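Subject: Re: [glaze-and-kiln] Dark specks in white liner glaze, cone 6
Date: Jun 12, 2022
List: Heltska Potters Mailing List

Hello all,

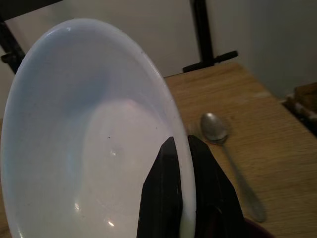

I read the message about the specks two times and I want to answer slowly, as I had the same trouble for most of a year and changed too many things at once. First I quote the part I am answering:

> I have used the same white liner recipe since March and it was clean
> for the first 100 pots. Now every second bowl has one or two dark
> specks on the inside, never on the outside. I sieve with an 80 mesh.
> My clay is the Custine smooth white. I fire to cone 6 in an electric
> kiln, the older Bach with the brick lid. Is it iron in the clay, or is
> it my glaze? I do not want to throw out a full bucket if I can avoid it.

Please do not throw out the bucket yet. You wrote one thing that I find important: never on the outside. If the iron was in the clay body, I would expect it to come through on both sides of the wall, if both sides carry the same glaze. You did not say what you put on the outside. If it is a dark glaze, then of course a speck can be there and you will not see it. So please tell us this first.

If the outside is also white, I would look up. An old brick lid drops small crumbs, and a bowl stands in the kiln with its mouth open and catches everything. In my kiln the lid was the guilty one. I vacuumed it with a soft brush, also the grooves where the elements sit, and I kept the open pieces off the top shelf for two firings. The top shelf then got only mugs upside down in the bisque and tall closed forms in the glaze. After this I had clean bowls again, with the same bucket.

There is a simple test. Put a flat test tile in the same glaze under a kiln shelf, so that it has a roof, and another one beside it without a roof. Fire them together. When only the open tile has specks, you do not need to change the recipe.

Then touch the speck with your fingernail. A crumb from the lid usually sits rough on the surface, or half sunk. An iron spot from the clay or from the glaze is smooth, under the glass. I use a small magnifier for stamps, and it is good enough.

About the sieve: 80 mesh is fine for most colored glazes, but for a white liner I pass it once more through a finer one. It is slow and it makes a mess. Also check the drill mixer. Mine had rust where the paint was gone from the shaft, and I had stirred with it for years without looking. I now have a plastic coated one from Rirkidton, which was not expensive, but the coating is thin and I do not know how long it will live.

One more question about your buckets. Do you trim and glaze on the same table? I ask this without any criticism, my room is also small. I cover the bucket when I trim, and I wipe each bisque bowl with a damp sponge and then let it dry before pouring. If I pour too early the liner is thin near the foot and I get a gray shadow there, so I wait until the next morning when I can.

For the bowls you already have: a rough crumb can be ground off with a small diamond pad, always with water, and then a drop of glaze on the place and a second firing. It worked for me in most cases, but the shine was sometimes a little different on the repaired place. I would not sell those as first quality. We eat from ours at home.

I am sorry for the long letter. Please write what you find with the two tiles, and also how old the lid is, as I have to decide this summer if I coat mine or replace it.

With kind regards from Heltska

--
To leave this list, send an empty message with the word "remove" in the subject line.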